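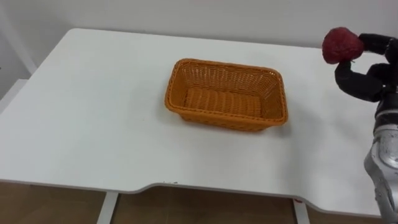 June, 09:40. Load creep on woven trays, continued from last month's pages.

Aim is still to find out how much the base of a woven tray drops under a steady load, and how much of that comes back. Kulus want a figure for shelf use before they settle the rib spacing. Bollari samples are on hold until their second batch arrives.

Set-up as before. Tray supported on the two long sides only, 500 g brass weight on a felt pad at the centre of the base, dial gauge underneath. Zero the gauge with the pad in place and the weight off. Iolo had been zeroing without the pad, so his first set of readings is struck out and should not be used.

Gauge stem was sticking on the return stroke. Cleaned it with a dry cloth, no oil. Repeated the zero check until it held.
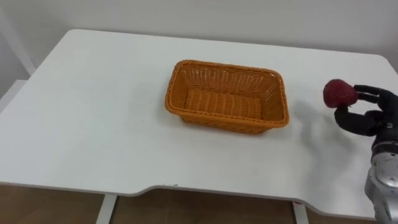
Most of the drop comes in the first few minutes and after that the curve is nearly flat. The gauge was still moving very slightly at lunch, by less than a division. Kyriaki thinks the early part is strands bedding down at the crossings and only the later part is true creep. Plausible, but we can't separate the two with one gauge. A second gauge at the rim would help – the rim must be pulling in a little as the base goes down, and at present we are ignoring that.

Recovery run started 13:15, weight off, pad left on. Do not lean on the bench.

Room temperature drifted upwards through the morning when the sun came round. Blind down from now on. Filippos to move the logger away from the window; it is on channel 4 and the label on the lead is wrong.

Readings are in the Dursun folder, run 828. Run 1367 is the old numbering and refers to the same fixture with the narrower supports, so the two cannot be compared directly.

To do:
Ask Laurier for the second gauge and a clamp.
Repeat with the load off centre, towards one short side.
Bakari to check the felt pad for set – it looked thinner after the run than the spare.
Return the Valatton weights by the end of the month.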